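A February Visit to the Skisteck Wood Turning Workshop

I arrived at Wadcombe by the morning bus, a little before ten. The open day at Skisteck had already started, and people were standing in the yard with paper cups of tea. The entrance was free, but one had to write a name in the visitors' book.

Our group was led by Bríd Mulcahy, who has worked at the lathes for 46 years. She showed us first the drying room, where the planks rest between thin sticks so that the air can pass. The smell was very strong and pleasant, something between pepper and old cupboards. Walnut must wait longer than I expected - up to four years for the thick pieces.

After this we went to the bead room. It is small and rather noisy. A square rod goes in on one side, and the beads fall into a tray on the other. Then they are tumbled with wax for a whole night. Conall Heffernan, who does the sorting, told me that he rejects nearly 775 beads in a week, mostly for cracks near the hole. The rejected ones are sold by weight to schools.

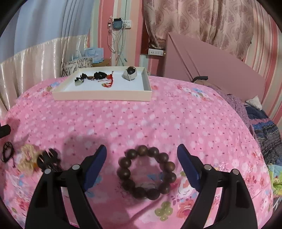
Dark brown bead bracelet on a pink floral bedsheet.

In the shop at the end I spent too much time, I must admit. Simple things were at fair prices, but the bowls were beyond my budget. I asked about the cord, as my older bracelets always broke there. Bríd advised to keep them away from the bath and to change the cord every second year.

The only weak point was lunch. The canteen had one soup and it was finished by noon, so Kidus Ambaye from our group shared his sandwiches with three of us.

The next open day will be in autumn. If you go, take the early bus and wear closed shoes, they do not let anybody in the lathe hall with sandals.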